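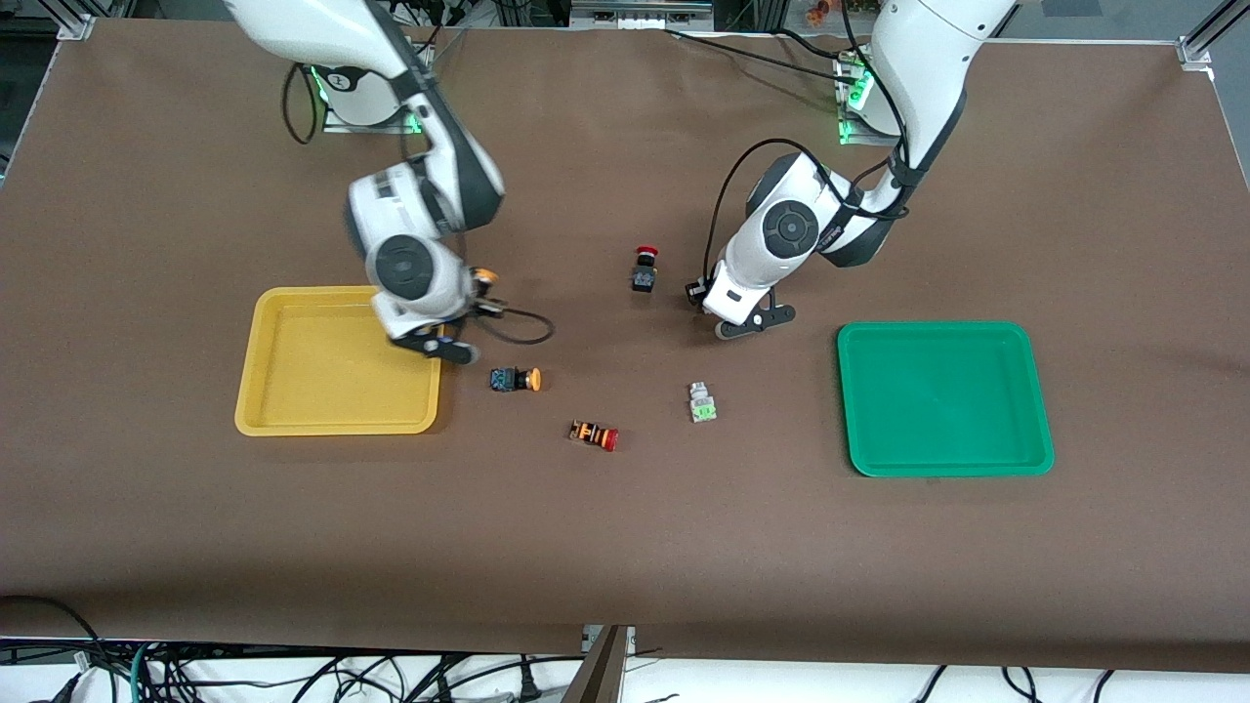 Guides > Energy at Home > Reading Your Power Bill

Last updated: May 1, 2024

How to work out what your electricity comes from

Grab your latest bill and a cup of something warm, and find the line called "fuel mix" (mine hides on page 2, under the meter reading). Write down the coal share. Say it's 53 percent and you used 606 kilowatt-hours: multiply 606 by 0.53 and you get 321, your coal-fired units for the month. Do it again in September, when the mix has often shifted, and compare the two!

Questions? Write to Hamish Maihi at Brinico | Back to top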